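# Hanging a big print on a wall you can't really drill

Quick one, doing this between other jobs. Updated March 15, 2024 after I redid the back room. 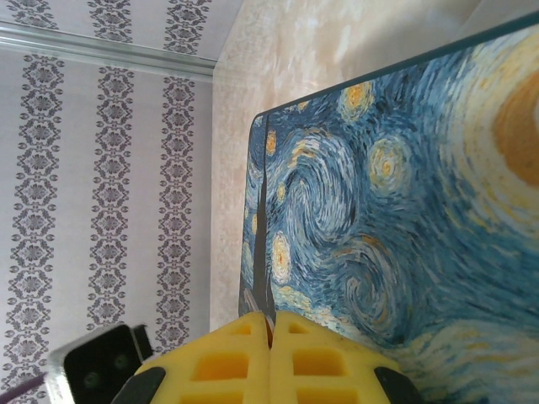 Big prints go wrong at the levelling stage, nearly always. You measure once, stick it up, step back, and it's off. Busy pictures hide it better than plain ones. With Starry Night you've got all those swirls and short strokes going every which way, so don't try to level by eye from the sky. Use the top edge. Or that dark cypress down the left side, handy for a rough check but it's a painted tree, so rough only.

## What you need

- adhesive hanging strips, the large ones
- spirit level
- pencil, soft
- tape measure
- masking tape
- rubbing alcohol and a cloth

I used the Lenum strips. Any will do if the packet gives a weight limit and you stick to it. Weigh the print first!! Bathroom scales: you holding it, then you without it. Take one from the other.

## Check the wall

Smooth paint, fine. Textured or flaky paint, less fine. Wallpaper, no. The strip holds the paper and the paper lets go of the wall. Got a papered wall next to a painted one, use the painted one. Lost a strip of paper in August learning this.

Press a bit of masking tape on the paint, rub it down, pull it off. Paint comes with it? Stop. Sort the wall first.

## Marking up

1. Decide the height. Middle of the print at eye level, or a bit lower if there's a sofa under it.
2. Masking tape across where the top edge goes. Level on the tape, adjust, press down.
3. Pencil the two top corners on the tape. Not on the wall.
4. Stay clear of the corner of the room. I leave 18 cm at least, looks cramped otherwise.

## Sticking

1. Wipe the wall with alcohol. Not kitchen spray, it leaves a film.
2. Click the strips together in pairs. One pair in each corner of the back, then extra down the sides if its heavy.
3. Peel the wall side. Line up to the tape. Press the top corners first, then the bottom.
4. Lift the print off again, from the bottom, so the strips come apart. Press each wall strip hard, count to 30.
5. Leave it an hour. Yes really. Then click the print back on.

Check with the level once more before you walk off. A small error can be fixed by unclicking one bottom corner and shifting it over a touch. A big one means new strips.

## If it slips

Usually too few strips, or the wall wasnt clean. Steam does it too. Wouldn't do this in a bathroom at all.

Fresh paint is the other one. Give it 7 days minimum, longer if the tin says so.

## Taking it down

Pull the tab straight down along the wall, slow. Never out towards you. If the tab snaps, warm the strip with a hairdryer and work some dental floss behind it, side to side.

Going to try the Tidivmont rail next for the hallway, will add notes when it's up.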